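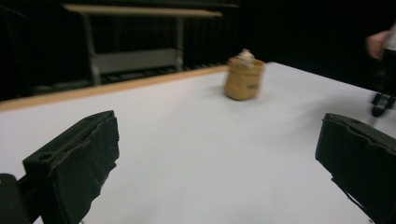
Paid participants wanted: gripper comparison sessions, August

Fallent is looking for people with steady hands, or unsteady ones, to pick things up and put them down again for money. Sessions run through August and the first Saturday block is already open for booking.

What we're doing

We build control software for robot arms. Most of what the arms know about grasping comes from people holding a gripper in each hand and doing small jobs at a table while the cameras on the grippers record. For the past year all of that has been done with the Kollix hand-held unit. We now have a second candidate, the Higuchi, and two groups of engineers with very firm opinions about which one is better. The opinions have been collected. We would now like some data.

You'll work through the same set of tasks with both units. Afterwards we compare how long each task took, how often the object was dropped or knocked over, and how much of the recording was good enough to train on. Then we replay the better recordings on our arm, Firkia, who has no opinions.

The tasks

Most of them involve one small object, a second object to do something to it with, and a white surface. You may be asked to hold a thin rod in the jaws and bring the tip close to a figurine without touching it, or lower the rod into a small cup that already has something in it, or turn a cup so that its printed side faces the other way. There is some folding of cloth and some stacking. One task is to pass a pencil from the left gripper to the right and back. It sounds like a warm-up and is responsible for most of the bad language on our audio tracks, so we stopped recording audio.

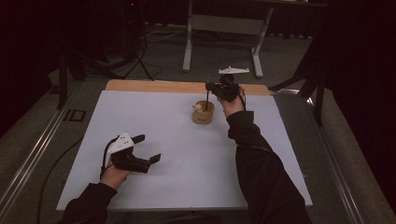
A session is 2 hours including breaks. You do one hour with each unit, and which one comes first is decided by the booking system. Please don't ask to swap. We know that whichever you use second will feel easier, and the order is balanced over the whole group for exactly that reason.

Each task gets repeated until you have a set of complete attempts or the clock runs out. Failed attempts are kept too. We want 1,000 usable attempts by the end of the month and have 581 so far, nearly all of them by our own staff, who have become suspiciously good at it and can no longer be trusted as a sample of the human race.

Who we want

Adults, 18 and over, left-handed or right-handed. We're short of left-handers and of people with small hands. Our pilot group consisted of whoever was in the building, and the trigger reach on both units was praised by everyone over six feet tall.

You need to be able to:

stand at a table for most of an hour, with breaks (a stool is available, please mention it when booking)
hold a tool about the weight of a cordless drill in each hand
see small objects at arm's length, glasses and contacts are fine
follow spoken instructions in English
put up with doing the same thing many times in a row

You do not need any experience with robots. Surgeons, climbers, piano players and people who are good at those claw machines have all asked whether they get priority. They don't.

Please don't apply if you have a current wrist, elbow or shoulder injury, or if you've worked for a company that makes grippers in the last two years. You may be lovely but our legal department has met your legal department.

What to wear

Plain black long sleeves that fit closely at the wrist. We have spares in most sizes, freshly washed. Rings, bracelets and watches come off before you start and go in a locker. Nail polish is fine. Long hair gets tied back, and we have hair ties by the fistful.

The room is kept dark away from the table and there are cables on the floor, so wear flat shoes and let the operator walk you in.

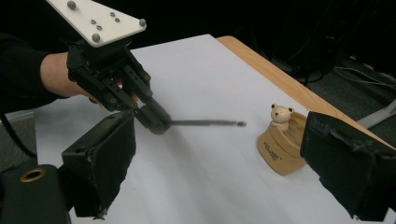
The finger pads take a beating in this work. If you think a pad has shifted or come loose, stop and say so. You won't be charged for it and it won't count against you. Pad wear is one of the things we're measuring, and a participant who politely carries on with a loose pad costs us an afternoon. The same goes for a unit that feels stiff, sticks half open or pinches. Tell the operator, who will write it down and look pleased.

What gets recorded

Video from the cameras, which will include your hands and sleeves and may include other parts of you if you lean in or stand beside the table. Position and jaw opening for both grippers. Your answers to a short questionnaire after each unit. Your name is kept apart from all of this under a participant number, and you can ask us to delete your recordings at any point until the end of August. After that they've gone into training, and getting them out again is like getting the egg back out of the cake.

The consent form is two pages. Please read it. We put effort into making it readable and would like that to have been worth something.

Pay

A flat fee per session, paid by bank transfer within the week. The amount is in the booking form. It is the same whether you complete every task or spend two hours chasing a pencil around a table. There is no bonus for speed, because we tried one during the pilot and the results looked like a bar fight. If you stop early for any reason you're paid for the full session.

Bus and train fares are covered with a receipt. Coffee is provided and is not a reason to come.

How to sign up

Use the booking form on the Fallent participants page and pick two possible slots. You'll get a confirmation with directions to the side entrance. The front entrance has an intercom, and the intercom is decorative.

Questions go to Afonso Salgado, who runs the sessions, through the contact box on the same page. He'll answer anything about the tasks, the equipment or access to the building. He won't tell you which gripper is ahead until you've finished both halves, and several people have tried.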